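Last updated 27 Jul 2021. I wrote most of this on the train, so if a link or a room number looks wrong, tell me and I'll fix it.

# Automation at Peltside: the questions I keep getting

Hello! I look after the Cedura rollout for the Operations floor and the shared areas. Since the site meeting my inbox has been full of very reasonable questions, many of them the same one, so I've put them all on one page. I used to be on the evening cleaning rota myself, which colours some of the answers.

## What is Cedura, in plain words?

It's two things with one name. There's the scheduling software, which decides which rooms need doing and when, and there are the floor machines that do the corridors and the big open bits of Operations at night. The software came in May. The machines are being switched on floor by floor, and we're on the second floor now.

## Is anybody losing their job?

No. There are 22 people on the cleaning and pantry team and there will be 22 when the rollout finishes. What changes is how the shifts are cut up. Pushing a scrubber up and down the long corridor is going (I don't know anyone who'll miss it) and those hours are moving to kitchens, pantries, meeting rooms and toilets, which have been squeezed for years.

If you're agency staff through Fleury, your hours are set in your contract with them, but we've asked for the same number of shifts as before. Do come and talk to me if your rota says otherwise.

## So which jobs stay with people?

Anything at hand height, basically. The floor machines are good at floors and that's all they're good at. Worktops, sinks, taps, fridges, microwaves, the inside of the cupboards -- all of that is still a person with a cloth, and I can't see it changing while I'm here. You have to pick things up, wipe under them and put them back, and every pantry is laid out a bit differently.
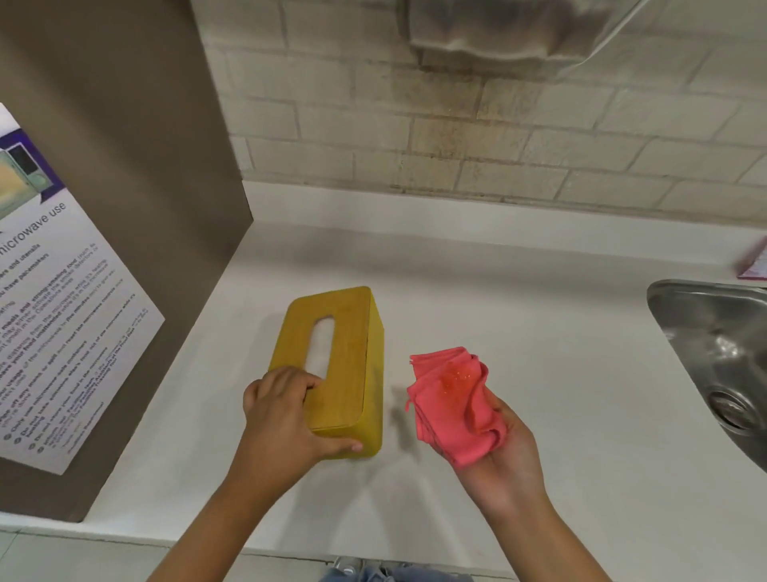 We did look at whether more of the pantry work could be handed over, and the supplier was quite frank with us that it couldn't, or at least not at a price anyone would sign off. What we can automate is the boring bit before it: knowing which pantry needs a visit. That used to be a walk round the whole building with a clipboard.

## How does the system know a room needs cleaning?

Door counters, mostly. They count how many times a door has opened since the last clean, and when it gets past a set number the room goes on the list. Pantries are set at 285 openings, meeting rooms are lower. You can also add a room by hand if somebody's dropped a curry, and please do! The counter has no idea about curry.

## Does it track me?

This comes up more than anything else. The counters don't know who opened the door. The handset you carry on shift records when a room was marked done, and it's logged against the shift, so I can see that the evening team did the third-floor pantry but I can't see which of you did it. I asked for it to be set up like that and I've got it in writing.

It doesn't time you either. There was a "minutes per room" screen in the trial version and it's been turned off.

## The list keeps sending me to a room that's already clean. What do I do?

Mark it as "fine as is" and move on. You won't be asked why. If the same room does it 7 times in a month the system flags it to me and I'll change the number for that door. The pantry by the lifts was dreadful for this, as people cut through it to get to the stairs.

## Will the machines run while I'm working?

They run from 11 at night until the morning team arrives. If you're on a late, you'll meet one sooner or later. It stops when you're in front of it and waits, then tries to go round. There's a red button on top if you want it to stay put. Press it as often as you like, it doesn't get anybody into trouble.

Please don't leave cables or mop buckets in the corridor after 11, though. I did that myself in the first week and spent a good while untangling it.

## I'm not good with technology. Is the handset hard?

It's three buttons and a list. The training is one session, paid, in the Kollanden room on the ground floor, and you can come twice if once isn't enough. Two of the team still prefer a paper list, so I print one at the start of each shift and tick things off for them at the end. That's fine, and it'll carry on being fine.

## I work in Operations, I'm not on the team. What changes for me?

Very little. Corridors should be drier when you come in, and the pantries ought to get seen to sooner after a busy lunch. The kitchen rules are the same as ever. If something's run out, there's a button by each pantry door that puts it on the list, so you don't need to ring anyone.

## Who do I complain to?

Me, at the Facilities desk, most mornings. If it's about me, the site office next door.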